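Wanted: a few brave doodlers for my summer drawing club

I'm Elīna Kuusk, and I run the kids' drawing club in Skiltdale. I need helpers for August -- five mornings, ages five and up, and yes, it gets loud!
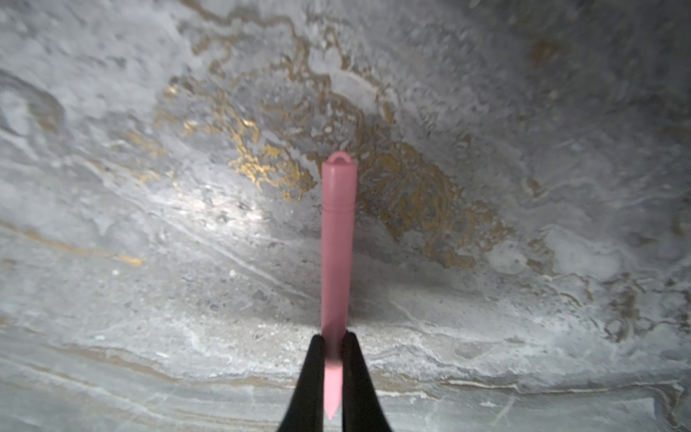 Pink stick with a little loop on top.

You don't have to draw well (I sure don't do hands). You do have to like kids and be okay kneeling on a floor. Pay is $500 for the whole run, plus lunch.
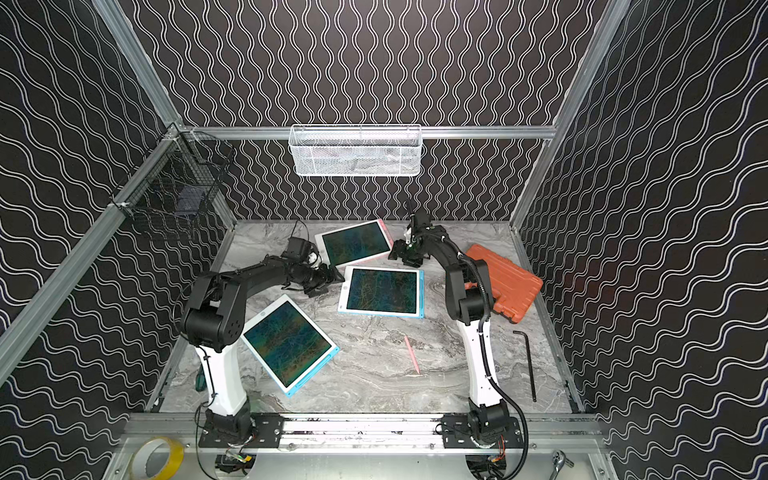
Mornings start with warm-up lines, my favorite part. We fill whole sheets with them before anybody draws a cat. Thin white waves on black, straight up and down on one wall and slanting on the sides, are just the kind of thing I'd hand a restless seven-year-old to copy.

After snack we switch to drawing tablets and it's free choice.

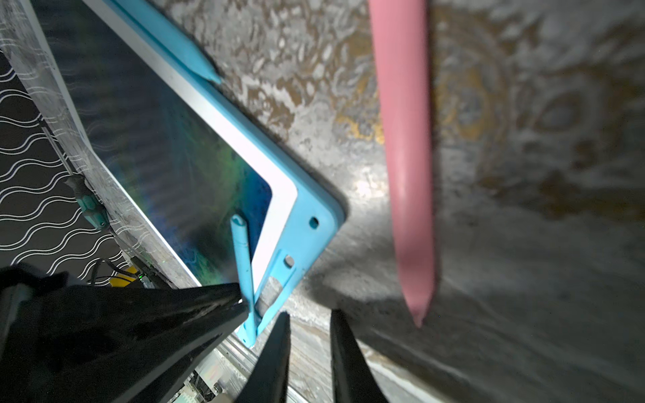 Light blue tablet and matching stylus.

Write me a few lines about yourself, or call Garnet Perron at the Punow front desk. I've got room for 10 helpers.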